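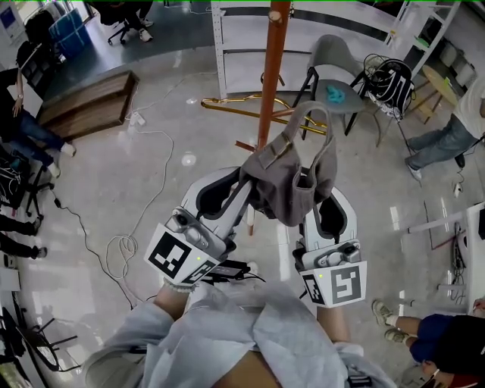
Hilledetti brings its baby skin care line back in a bigger tube

Parents who have been hunting for the Hilledetti baby balm since it slipped off the shelves last winter can stop checking the clearance bins. The company says the balm will be back in stores in April, in a new 90-milliliter tube, and it is bringing a couple of new things along with it: a gentle hair and body wash in a 300-milliliter pump bottle and a small tin of diaper cream that should fit in just about any pocket you have left once the wipes and the spare socks are in.

It has been a long wait for anyone who got attached to the old version. The balm was first made for the Cieślak family pharmacies, where it sat behind the counter in plain little jars and was sold mostly by word of mouth (and to plenty of grandmothers, who bought it for the baby and then kept a jar by the kitchen sink for themselves). When Hilledetti took over the recipe it moved production to a larger plant, and the jars disappeared while the packaging was being worked out. The company had hoped to be finished before the cold weather, which is when dry cheeks are at their worst, and it missed that by a good few months.

The recipe is very nearly the one people remember. It still starts with oat oil and beeswax, and it still has no added perfume, so what you smell when you open it is mostly the wax, a little like a new candle. The one change is that the lanolin has been taken out. Hilledetti says some families had asked for a balm without it, and that sunflower oil has gone in to keep the texture soft. Those of us who tried an early tube in the office thought it spread more easily than the old one, especially straight out of a chilly bathroom cabinet, though it does take a minute longer to sink in and you will want to wait before pulling on a clean sleeper.

The wash is the item that seems to be getting the most attention from stores. It is a thin, clear liquid that doesn't foam very much, and that may surprise you the first time if you are used to a tub full of bubbles. A single pump is enough for a small baby and two will do for a toddler who has been in the sandbox. The pump locks with a quarter turn, a small kindness to anybody who has ever unpacked an overnight bag and found half a bottle of soap in the pajamas.

As for the diaper cream, it is a thick white zinc cream of the old-fashioned sort, and it stays where you put it. The tin has a screw lid with a ridged edge, so it can be opened with one slippery hand while the other is busy holding on to a pair of ankles. We'd suggest keeping it off your good towels, as zinc creams are stubborn in the laundry and this one is no different.

Prices have been kept the same in all the stores that will carry the line. The balm will sell for $14, the wash for the same, and the tin of cream for $5. There will also be a gift box with all three, which comes with a cotton washcloth, but it won't be ready until later in the spring and the company hasn't settled on what it will cost. If you have a shower to go to before then, you will have to put your own basket together, and really that's half the fun of it anyway!

The Cieślak pharmacies will have the line first, as seems only fair, and the Fodemum baby stores will follow as soon as their spring shelves are set up. Fodemum plans to keep an open tube of the balm at the register so that shoppers can try a dab on the back of the hand. Online orders will go through Clatovix, which already handles shipping for several of Hilledetti's bath products for grown-ups. Orders can be placed once the tubes are in the warehouse, and the Clatovix site has a form where you can leave your email address and get a note when that happens.

Anyone who still has an old jar at home may use it up as long as it is within the date stamped on the bottom. The company asks that you don't mix what's left with the new balm, even if it is tempting to scrape the last of one into the other, as the two were made with different oils and the blend can turn grainy. The Cieślak stores will take the empty jars back at the counter, with or without their lids.

And the usual advice goes for these as it does for anything new on a baby's skin: try a little on the inside of the arm first, give it a day, and have a word with your pediatrician if your child has eczema or tends to react to things. Full ingredient lists are printed on the tubes and bottles, and on a folded leaflet tucked under the lid of the tin. The Cieślak counters have the leaflets now, if you would like to pick one up and read it over before the balm comes in.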